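Tanui opens bookings for its winter guest rooms

12th December

I'm Imani Muli and I run Tanui, a small guest house with 16 rooms up the hill from Hakum. We've just opened bookings for the cold months, and I'm so pleased with how it's all come together!

Dennis Massawe repainted the stairs in November, breakfast now runs until half past ten, and children under five stay free - bring the whole tribe if you like. Stay two nights and the second is 20 per cent off.

Flowery quilts on the beds:

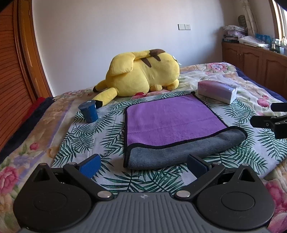
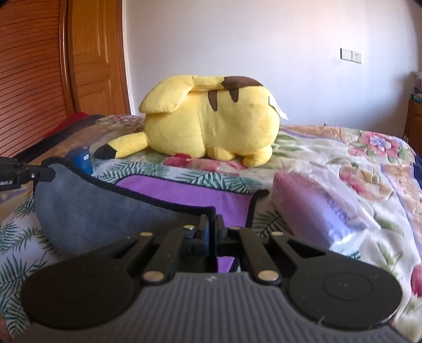 Dogs are welcome in the ground floor rooms, but please tell us 48 hours ahead. For press visits, ask for Mwanahawa Mfaume at the front desk.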